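首页 > 课程资料 > 餐桌与器皿 > 讲义

第三讲 碗的形状和摆放

各位同学，今天的讲义比较短，请上课以前先读一遍。我的中文不是母语，如果有的句子读起来不太自然，请告诉我，我会修改。

一、先看口，再看底

我们介绍一只碗，习惯先说颜色和花纹。在这门课里，请你们把顺序换一下：先看碗口有多宽，再看碗身有多深，最后看底部怎样接触桌面。颜色放在后面说。

碗口宽，勺子容易进去，盛菜和拌菜都方便，可是热汤也凉得快一些。碗身深，装汤水的时候不容易洒出来。底部窄的碗，手指可以从下面托住，端起来比较顺手；但是放在不平的桌上，它没有宽底的碗那么稳。这三个地方要一起看，只看一个地方，判断常常会错。

二、外壁的线条

外壁从碗口到底部，大概有三种走法：直着下来的，斜着下来的，弯着收进去的。第三种在家里用得最多。弯的外壁没有硬的转角，洗碗的时候布可以一次擦过去。斜壁的碗叠起来最省地方，所以食堂喜欢用。上一讲提到的Pascu系列是斜壁，Lineo系列是直壁，请对照你们手里的材料第9页。

画侧面图的时候，请先画一条中轴线，然后只画右边的一半。很多同学一开始就画整只碗，结果左右两边不一样。线可以画得慢，不必画得漂亮。

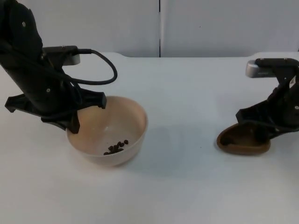 图1 白色桌面上的米色圆碗：口宽，身较深，外壁向下收窄

图1的碗可以作为弯壁的例子。请注意内壁的颜色，是浅的棕黄色，稍微带一点粉。右侧内壁比较亮，左侧有一部分在阴影里。练习素描的同学，可以先把这两个部分分开，用两种深浅涂满，然后再慢慢过渡。不要急着画碗口的亮边。

三、桌面和碗的关系

白色的桌面对观察有好处。米色、灰色这类淡的颜色，放在深色木桌上会显得很白，放在白桌上才看得出它本来偏黄还是偏红。所以我请大家写颜色的时候，一定同时写桌面的颜色。只写“浅色碗”三个字，我会退回来。

摆放的练习按下面的次序做：

1. 把桌面擦干净，擦干。
2. 先放最大的一只碗，不要放在正中间，稍微偏左或者偏右。
3. 站着看一次，坐下来再看一次。坐着的时候，碗口会变成很扁的椭圆，内壁几乎看不见。
4. 再放第二件器皿，两件之间至少留一个拳头的距离。
5. 记下你移动了几次，为什么移动。

有人问，第二件可不可以用盘子。可以，但是盘子很矮，从坐着的高度看，它差不多只是一条线，和深碗放在一起要多试几个位置。杯子也可以，有把手的杯子请把把手转向右边。

四、几个容易混的词

碗口：最上面的一圈，也叫口沿。
碗壁：分内壁和外壁，写作业时请写清楚是哪一个。
圈足：底部突出来的一圈。有的碗没有圈足，底直接贴着桌面，这时候写“平底”就够了。如果从照片里看不清楚，请写“看不清”，不要猜。

五、作业

从家里选一只碗，画半边侧面图，再写一段观察，不超过121个字。次序是口、壁、底、颜色、桌面。六月的最后一次课以前交到Brorncombe教室门口的盒子里。用Dimero练习本的同学，请把那一页撕下来交，不要交整本。

补充阅读在材料第49页，讲的是碗的叠放，下一讲会用到。

阅读 2,043　评论 9　分享 49
上一讲 | 目录 | 下一讲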